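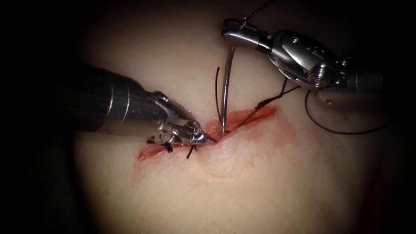
4.2 Suturing with the Menari instrument set

Figure 3. Menari instruments on a tissue pad. The right gripper holds the curved needle in the incision. Trimmed tails of two earlier sutures are at left.

The Menari set is sold by Clolitz as an add-on for two-arm research platforms. We tested it with the vendor's default settings and the Dromeren control software, version 2. The kit includes wristed grippers for both arms, a calibration block and a license for the suturing module.

Each trial was a row of interrupted stitches along a straight incision. We ran 40 trials. In 23 of them the module finished the row with no input from the operator. The rest needed at least one correction, most often because the needle had turned in the jaws and had to be gripped again. Median time per stitch was 71 seconds.

As Figure 3 shows, both sets of jaw tips work very close together at the needle's entry point. Loose thread also lies across the pad on the right side. Users should plan for thread handling before buying, as the module does not track slack. The Manolakis kit, covered in Section 4.3, was tested on the same task. Setup of the Menari set took one afternoon, including cable tensioning.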